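### 3.2 Collecting the door examples

All door examples were gathered in simulation, in the Niro kitchen set. Draft text, July numbers – to be checked against the log before we submit. Two operators (Frota, Furtado) drove the arm by hand controller, one session each per day, never more than 30 minutes at a stretch. Past that the paths get sloppy and we ended up throwing most of them out.

The target was 1000 kept examples over all tasks. Of these the fridge tasks were the slowest to gather. Opening the door is one thing, getting the arm round it afterwards is another: the elbow has to stay clear of the side wall while the wrist works close to the door edge, and the operator often has no clean view of the tip. Early on we let the operators pick their own starting pose. Bad idea, the learned policy copied the habits of whoever had recorded last. From the second week the start pose was drawn at random and the operator had to accept it, awkward or not.
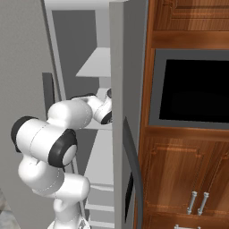 **Figure 3.** Simulated arm at the open refrigerator, forearm towards the interior shelf and wrist partly hidden behind the door. Cabinets and built-in microwave to the right.

Kitchen layouts were swapped between sessions, cabinet finish and worktop too, so that the policy could not lean on one background. We used 127 layouts for training and held back nine for testing. The held-back ones were chosen by Cavalcanti before any training run and not looked at again untill the end.

An example was kept if it met the task condition at the last step and had no contact above the force limit. Contact with the door itself was allowed below that limit. We argued over this one. Dela Peña wanted every touch marked as a failure, but people brush the door with a forearm all the time and a policy that never may touch it tends to freeze at the opening. In the end light touches stayed in, with a flag, and Section 5.1 gives results with and without them.

Failed attempts were stored as well, seperately. 136 fridge attempts failed, most of them from the elbow folding the wrong way on the reach in – a few from the handle grip slipping early. These are not used for the main policy. They are used only for the recovery test in Section 5.3.

Playback was done in Seritz at a fixed step, and each kept example was replayed once from its saved commands. If the replay did not end in the same state it was dropped. Khương wrote the replay check and also the small script that trims idle steps from the start of each recording.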